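Notebook, clamp bench, May
Slip test on dead-end clamps from Zimwood, second batch

Started at 8:40. The conductor is the same drum from Kourkoulas which we used for the first batch. I cut the new samples with the band saw and put tape on both sides of the cut before, so that the strands do not open. One sample opened anyway and I have put it away from the others.

Bolts are tightened in cross order, in three steps, with the small torque wrench. The threads have a little grease from the factory. I did not clean it, same as last time. If somebody cleans it, please write it here, the result will not be comparable.

Load is raised slowly, then held for 300 seconds. Paint mark on the conductor at the mouth of the clamp.

Sample 1: no movement of the mark during the hold.
Sample 2: no movement. Small noise during loading, I think from the shackle and not from the clamp.
Sample 3: mark moved almost 15 mm, then it stopped. After opening, the keeper was sitting crooked. I am not sure if this is my assembly or the casting. Needs repeat with a new keeper.

The display of the load cell did not come back to zero after sample 3. I restarted it and the zero was good again, but I do not trust the value written for sample 3 -- it is in brackets in the table.

Job number for the first batch is 353, for this batch 583. In the old folder they are exchanged, I have corrected the labels with pencil.

Avari asks again for the drawing of the compression sleeve. I have only the old revision, and on it the bore is not readable. Ostham should have the good one.

To do: order keepers, check the shackle pin, repeat sample 3, ask Ostham. 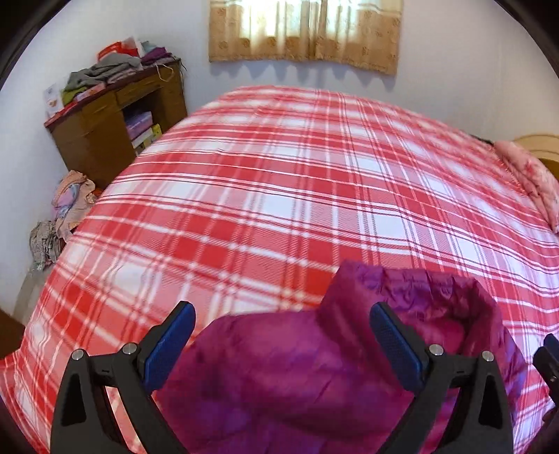
Hollis Brannigan
Test technician, line hardware

Added at 16:20: the shackle pin has a small groove on one side. I changed it for the spare one. The keepers are ordered, no delivery time yet.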